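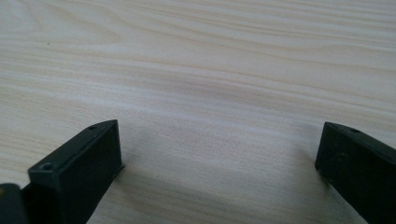
Light wood-grain tabletop, Clukham office.

About Dimitriou Clean Air Research

Dimitriou Clean Air Research is an independent office that studies secondhand smoke and vapor in shared buildings. We measure indoor air, review local smoking rules, and publish the results in a form that housing managers, school districts and county health staff can use. We do not run quit-smoking programs and we do not treat patients.

The office is in Clukham, with a field station in Skisby. Work is divided between three groups: measurement, policy review and data services.

What we measure

The measurement group places particle monitors in apartments, hallways, stairwells, school restrooms and break rooms. A standard placement runs for 13 days. Monitors log fine particle levels once a minute. Nicotine is sampled separately with passive badges, which are sealed and sent to a contract laboratory at the end of the placement.

Cooking, candles and outdoor smoke also raise particle counts. Residents are asked to keep a short log of these, and the log is matched to the readings before any figure is released. Placements with fewer than ten complete days are repeated or dropped.

To date the group has completed 3,936 placements. Of these, 3,404 met the quality rules and are included in the public data set. Most of the remainder were dropped for power loss or a missing resident log.

Policy review

The policy group keeps a register of smoke-free rules for rental housing and school property. Each entry records the text of the rule, the date it took effect, whether vapor products are covered, and who enforces it. Rules that mention only "smoking" without defining the term are listed as unclear on vapor products until the issuing body gives a written answer.

The register is updated in January. Corrections received during the year are posted as dated notes beside the entry and are merged at the next update. A rule that has been repealed stays in the register and is marked as such.

The Katine protocol

Katine is our written method for comparing air readings before and after a building changes its rules. It sets out how units are chosen, how long the gap between the two rounds must be, and how weather and heating season are handled. It also covers the case where a resident moves out between rounds. The protocol is free to download and may be used without asking us. Users who change the unit selection steps should not report their results under the Katine name.

The current version adds a section on vapor aerosol, which clears from a room faster than cigarette smoke and is easily missed by monitors set to a long averaging time.

Funding and independence

The office is paid for by contract work and public grants. We do not accept money from makers or sellers of tobacco, nicotine or vapor products, or from makers of air filters. Clients see a report before it is published and may point out factual errors. They may not change the findings or hold back the release.

Privacy

Unit numbers and resident names are stored apart from the readings and are deleted when a project closes. Results are never reported for a building with so few units that one household could be picked out.

Requests and visits

Requests for monitoring should state the building type, the number of units and the rule now in force. Sites within about 200 miles of Skisby are served by our own field staff. For sites farther out, equipment is shipped with written instructions and a prepaid return label.

The Clukham office is open to visitors by appointment. The Skisby station is not open to the public.

Page last reviewed Sun 14 March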